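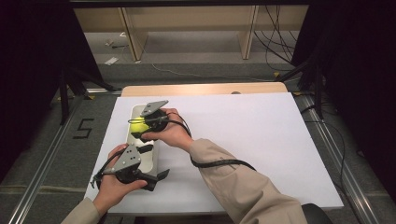

Jelle Dekker says a tennis ball has no business in a serving dish, and that he'd like it known he said so before anyone put it on a page. Noted, Jelle. You also said a colander was no place for lemons, and you were wrong about that as well.

The Tray Page

Welcome to the gallery of the Jirkent table games afternoon, at which grown adults with jobs spend two hours moving a ball from one place to another. We have been doing it since April. The standard has not gone up, but the arguing is now very good indeed.

The ball at the top of the page is the usual fluorescent yellow-green sort, and it glows like a hazard light against a white tray. The tray is long, round at both ends and has a raised edge, and I would put that edge down as the hardest-working thing in the room.

On the board
A big white board across a light wooden table. Leonardo Caruso wanted green felt. Leonardo Caruso was told what green felt costs and has gone quiet on the matter.

On the tray
Set lengthwise, running away from the player. We tried it crossways at first, and Nives Gatti spent most of that afternoon under the radiator looking for the ball. Lengthwise gives it somewhere to roll that you can still reach from your chair.

On the ball
Tennis, standard. Golf balls were tried and are too quick for anyone over forty. A ping-pong ball lasted until somebody sneezed. Oranges were popular but kept being eaten, and Rosalba Sorrentino's claim that this was "part of the scoring" was put to a vote and lost.

On sleeves
Beige and baggy, with plenty of fold in it, seems to be the look. Gualtiero has asked whether loose cuffs give an unfair advantage. They do not, though they have been known to pick up jam.

On scoring
One point for taking the ball out cleanly, one for putting it back without it touching the rim. Anything that ends on the floor is nothing, however beautifully it got there. The best run so far is 15, held by Nives, who brings it up more than you'd think possible. Leonardo says he once did 67 at home. We have all agreed to be very polite about this.

On tea
Served at half past three, well away from the board. Biscuits are allowed on the windowsill only. The long white tray is not for biscuits, even when it is free, even when they are the nice ones with the chocolate on.

If you'd like to come along, we're in the upstairs room, second door after the coats. Bring a ball if you have a spare, as Gualtiero's dog has had two of ours and is showing an interest in the rest. Indoor shoes, please. The floor has just been done.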